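Sorting out the shed drawer, the gallery
Last updated Mar 31, 2018

Right, finally getting these up. Sorry for the wait, everyone who asked.

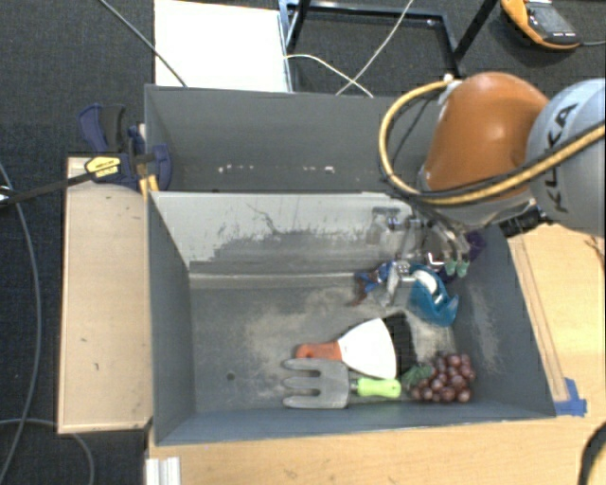
So the short version. Our tool library grew out of one drawer of odds and ends at Ulla Sjöberg's place and now it's a whole wall, and every autumn we go through the small stuff before the wet weather sets in. Small stuff meaning anything you can hold in one hand. Scrapers, tape dispensers, garden forks, the bits that never get put back on the right hook. The big gear (ladders, the mower, the tile cutter) gets its own day in May, so don't ask me about the mower yet.

Only the one picture this time. The rest is notes under each thing, same order as they went back on the wall. Read it with a cuppa.

TAPE DISPENSER
The teal one. A curvy little thing and a nice colour, easy to spot in a bin full of grey and black. Goes on the packing shelf, not in the garden drawer where it keeps ending up. If you borrow it and finish the roll, please put a new roll in. Refills are in the Dorex tin, second shelf.

SCRAPER
Red-orange handle, wide fan-shaped blade. Call it a scraper or a putty knife, I've given up arguing with Aatos Tikkanen over which. It's down as "scraper, wide" in the book so look under S. Good for old wallpaper and for lifting paint flakes off window sills. Wipe the filler off before it goes hard. Please. I spent half of last autumn chipping at one of these with a butter knife.

HAND FORK
For pots and raised beds. Sachiko Nagano has first dibs for bulb planting, then it's back to the normal list. Don't lever rocks with it, use the crowbar, thats what it's for. Knock the dirt off over the garden bed and not over the mat.

LITTLE BLUE TOOL
Bright blue parts, silver metal, reddish-brown at the tip. No tag on it so it's down in the book as "small, blue" until somebody tells me where they want it. If you know it, write the proper name on a tag and tie it on. Tags and string are in the jar by the door.

THE PURPLE THING
Dark purple, over by the side of the bin. Hasn't got a line in the book yet. Same deal, if it's yours or you know where it lives, leave me a note.

THE BIN
Big grey one, two compartments, with a divider across. It's scratched to bits and the divider's worst of all, all scraped up along the top. Still good though. Borghild Nygård wants to line it with an old bit of carpet so it's quieter when things get dropped in. I say leave it, carpet just holds the grit. Happy to be outvoted. Whatever we do, the rule for this year is returns go in the bigger side, and the other side is for things that need fixing. Needs fixing means put a note with it. A tool with no note just goes back on the wall and the next person gets the wobbly handle.

HOOKS AND LABELS
We've used up the first box of 100 hooks and Pirjo Lappalainen has ordered another from Pumix. New labels are the Vidinine ones, white with a black edge. They peel off if you stick them on a dusty handle so give it a wipe first. Old handwritten labels can stay untill they fall off.

BORROWING, same as last year
Small tools go out for 4 days. Ring if you need longer, its usually fine. Write your name in the book, and write it so I can read it. Bring things back clean and dry, esp. anything with a blade. No drop-offs on the step overnight.

STILL WANTED
A second hand fork, for the bulb rush. A decent trowel. Sandpaper, any grit, part sheets fine. A pencil that stays with the book.

Will add more pics after the May day if I've cleared the phone by then. Anything wrong in the list, tell Pirjo, she has the log in.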